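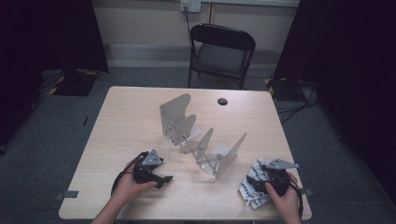
Rirkham table, pale wood-grain top with rounded corners

We love this little table! The Rirkham was drawn by Saimi Aaltonen for small flats, and it does everything from breakfast to board games (three people fit nicely, four if you're good friends). The light beige top goes with nearly any floor, and looks lovely over a dark grey carpet. Wipe it down with a damp cloth and mild soap, no polish needed.

Legs screw on by hand in 10 minutes. Matching Fang stools are sold separately. Order code 301, spare feet 247. Felt pads come in the box.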